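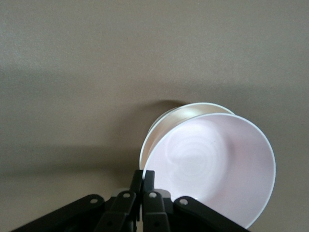 Loston Ceramics Guild – Members' Quarterly

The seconds shelf

By Jaanus Priedītis

Every pottery has a shelf of things it can't sell at full price. At the Vanags works, on the river side of Loston, it runs the length of the packing room and is filled again every Sunday, before the shop opens. Plates go at the bottom, mugs in the middle and bowls along the top, where the light from the yard door catches the rims. A good share of the customers go straight to it and never look at anything else.

A second is a pot with a fault. That sounds simple until you ask two potters to sort the same kiln load. One will put aside anything with a pinhole in the glaze. The other will turn the pot over, run a thumb round the foot, and send it out as perfect with the pinhole still there. Buyers have their own ideas as well, and these seldom match those of the people who made the thing.

Melquiades Serrano has sorted at Vanags for longer than anyone else now working there. He learned the job at Herkell, a much larger factory that made hotel ware, where the rules were written on a card and hung above the bench. A speck wider than the head of a pin on the inside of a bowl made it a second. The same speck on the outside was allowed. Two specks on the outside had to be a thumb's width apart.

"You stopped seeing pots," he says. "You saw specks. I would go home and look for them on the bathroom tiles."

There is no card at Vanags. Serrano holds each piece under a lamp, taps it with a knuckle and listens. A sound pot rings. A cracked one gives a short, dull note, and it goes in the bin whatever it looks like, as a crack will open sooner or later with hot soup in it. Everything after that is a matter of opinion. He checks whether the piece sits flat, then whether the glaze has crawled away from the rim, then the foot, where a drip of glaze can stick to the kiln shelf and pull off a flake of clay.

White glaze makes the work harder. On a brown or speckled pot a small spot of iron is part of the pattern. On plain white it is the first thing you see. Vanags fires more white than any other colour, and the white takes up most of the seconds shelf. The firm has tried sieving the glaze twice, covering the buckets and keeping a separate set of brushes. All of it helped a little.

The last full stocktake found 2671 pieces in the building, counting the ones still waiting for a first firing. Of those, 300 were seconds. The manager was not pleased with the figure, though Serrano thought it about right for a spring in which one of the kilns had been running hot at the back. The element was replaced in May.

What should happen to faulty pots is an old argument in the trade. Some makers break every one of them. Their reasoning is that a pot with your mark on the bottom is your name in somebody's kitchen, and the person who comes to supper doesn't know it was bought cheap. Others grind a line through the mark before selling. Vanags does neither. A second gets a dot of wax crayon on the foot, which washes off the first time it is used, and from then on it is a Vanags pot like any other.

I have eaten from seconds all my life. My mother bought ours from a market stall that sold Herkell ware by the box, and no two plates in the house lay quite level. The soup bowls rocked. We each knew which was ours by the way it moved when you put the spoon in. When I later bought a set of five at full price they felt rather dull, and I have since broken two of them and not replaced them.

There is a practical case for seconds too. A young couple fitting out a kitchen can have good stoneware for the price of the supermarket sort, and it will last a great deal longer. Cafés buy them in quantity. The Stundex canteen across the bridge has been taking cereal bowls from the top shelf for years, and sends someone over with a trolley when it runs low.

Serrano's advice to buyers is brief. Tap it. Put it on a flat counter and press one side of the rim. Feel the inside with a fingertip, and leave it if anything is sharp. Ignore the colour under the shop lights and carry it to the door. If you still like it there, buy it, and buy one more than you need.

The shelf is open whenever the shop is. Bring your own newspaper for wrapping.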